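A morning at the Wistov data centre

Our hosting contract with Zallis comes up for renewal in October, and part of the deal this time was that we could go and look at the building where our databases live. I went on a Tuesday with Valdemar Ladefoged, who looks after the storage side for us. We have rented space on their platform for years and neither of us had ever seen it.

Wistov is an industrial estate with a bus stop and a sandwich van. The building has no sign on it. You press a buzzer at a side gate, hold your passport up to a camera and wait. We had sent our details in advance and it still took a while, so if you have a slot booked I would get there early. Phones were allowed but had to stay in flight mode past the second door. Laptops went into a locker.

The tour started at ten in a meeting room on the ground floor, with coffee and a talk of the usual sort. There were 14 of us from five or six companies. Most were there for the same reason as us, moving from single database servers to the managed service, and the questions were mostly about that. Zallis call the managed service Nandon. You pick a size, a region and a backup schedule, and they run the servers underneath. We have been testing it since spring with copies of our reporting databases.

The talk cleared up something that had been bothering Valdemar. When you resize a Nandon database upwards, the change is made on a replica first and the connections are then moved across. That explains the short drop we see in our logs each time. The advice was to put retry logic in the application and not to resize during a long import. We do have retry logic in the main application, but the overnight jobs were written long before that and simply fail. That went on the list.

Somebody asked about the connection limit. It is 1000 on the size we use, shared between all the databases on the same logical server. I had assumed it was per database. We are nowhere near it, but two of our older services open a new connection for every request, and if we put everything on one server we could get closer than I would like.

After the talk we were split into two groups. Ours did the ground floor first, through the workshop and goods-in area and then up to the halls.

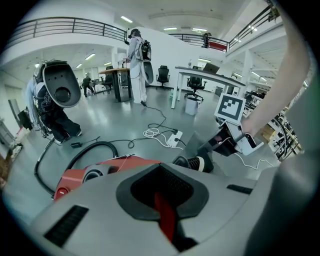 On the floor: a red and grey vacuum cleaner and its hose.

New servers are unpacked on the ground floor, given an asset number and left running under load before they go upstairs. No cardboard is allowed past that point on account of the dust, and the same goes for wooden pallets. Our guide said a machine normally spends a couple of days on test and that memory faults are what they find most often. Disks tend to fail later on.

The halls are on the first floor. We went into one of them, Hall 2, which holds the storage for Nandon. It was louder than I expected and quite warm at the back of the racks. The cold aisles are closed off with doors at each end. You can't see much in a rack if you don't already know what you are looking at, but Valdemar got a proper answer about how the copies of each database are spread out. Three copies are kept, in separate racks with separate power feeds, and a write is confirmed once two of them have it. The third catches up.

Backups go to a different building altogether. We weren't told where, only that it is on another part of the grid. Full backups are weekly, differentials daily, and the transaction log is copied every few minutes. You can restore to any point inside the retention period, and the restore always creates a new database beside the old one. You then rename them yourself. I had only read about this in the documentation and it was useful to hear which mistakes customers make. The common one is forgetting that logins held at server level do not come along if you restore to another server. Users appear in the database but can't sign in. We hit exactly this in July and lost an afternoon to it.

The last stop was the operations room, seen through a window. One screen showed a queue of support tickets with 59 open. I asked whether that was high and was told it was a normal morning.

We finished with a question session over lunch. A woman from Baldursdóttir, the consultancy, asked about moving large databases without a long outage, and the answer was worth writing down. Zallis will set up replication from your own server into Nandon, let it run until the two are level, and agree a time to switch. You need a primary key on every table. Tables without one are skipped and only show up as a warning in the log. Valdemar ran a query when we got back and found that we have several, all in the old invoicing schema.

Prices were not discussed beyond what is on the website. The storage rate stays as it is for existing customers until the renewal date, and after that it depends on the size chosen. I have asked our account manager for figures on the two sizes we are considering.

Tours can be booked by any customer with a current contract, through the support portal under Site visits. Allow half a day. Wear flat shoes, as the halls have perforated floor tiles, and take a pen, because you won't have your laptop. The car park is small and was full when we arrived, so we left the car by the sandwich van and walked back.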